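Kulside Watershed Commons
Progress report to the Hemia Fund, second period
July 12, 2025
Prepared by Hiu-tung Ho, project lead

You asked for a shorter report than the last one. The last one had an appendix on sediment that I am told one person at the Fund finished, and I would like to thank that person here.

Where we are

The project studies how the people who share the Kulside stream system decide who gets water in a dry spell, and what those decisions do to the stream. When we wrote the proposal we pictured this as two tidy halves, one social and one ecological, to be joined in year two. They have joined themselves ahead of schedule. Our stream gauges are fixed to fence posts belonging to the people we interview, and it is hard to ask a man about his water use while standing in it.

Household survey. The target was 300 completed surveys by the end of this period. We have 200. The shortfall is almost entirely on the upper reach, where our first mailing arrived in the same week as a notice from the county about new well fees, in a very similar envelope. We have changed the envelope. We have also dropped the question that asked people to rank eleven "ecosystem benefits" in order of importance, which several respondents answered with a single word.

Interviews. All of the planned interviews with ditch associations on the lower reach are done and transcribed. The upper reach is half done. The thing we keep hearing is that the written allocation rules are one system and the phone calls are another, and that the phone calls run the stream. In the drought year, three of the four associations set aside their own bylaws and shared by turns. The fourth followed its bylaws to the letter and is still not on speaking terms with the other three.

Stream data. Hamidreza Mirzaei has flow and temperature records from every gauge since April, with one gap of nine days at the Marciniak crossing. A cow was involved. He has filled the gap using the gauges on either side and marked those days clearly in the files, so please don't build anything important on them. His early reading is that sharing by turns kept the lower pools cooler than the bylaws would have. He would like me to say "early" twice, so: early.

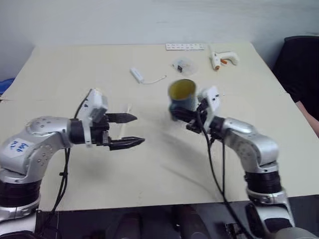
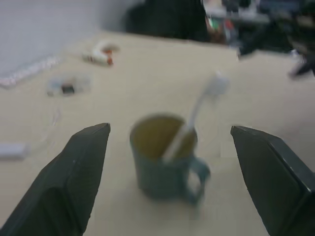 The model. This is the part of the work furthest behind, and I would sooner tell you than have you find it in the table. The original plan was to run household decisions and stream flow together on the Asevix platform. Asevix handles the flow side well. It handles the household side by assuming that everyone upstream knows what everyone downstream needs and acts on it, a belief I have not met in the field. We are now running the two parts separately and passing results between them by hand at each monthly step. It is slow and it looks like something from an earlier century, but the numbers agree with the gauges, and the association members who came to our spring meeting could follow it. One of them found an error in it, in the date we had used for opening the upper headgate.

Money

Spending is under plan by a small amount, nearly all of it survey postage we haven't used and travel we have not yet taken. We would like to move the unspent travel money into a second round of door-to-door visits on the upper reach. The form for this is attached. I filled it in twice, as the first version of the form had been replaced by the time I reached the signature.

Changes from the proposal

We said we would hold one public workshop at the end. The associations have asked for two, with the first before the irrigation season closes, and they have asked that it not be called a workshop. We have agreed to "meeting with food." The cost is within the existing line.

We have also put off the comparison with the neighboring basin. Their gauges were taken out for repair this spring and we have no date for their return.

Next period

Finish the remaining 100 surveys, with visits where the mail has failed. Complete the upper reach interviews, including the fourth association, whose secretary has agreed to talk provided nobody from the other three is in the building. Send you a draft paper on sharing by turns. Run the model through the full drought year and show the results at the first meeting, before we show them to other researchers.

The budget table and the gauge files are in the shared folder. The sediment appendix is there too, updated, for anyone who wants it.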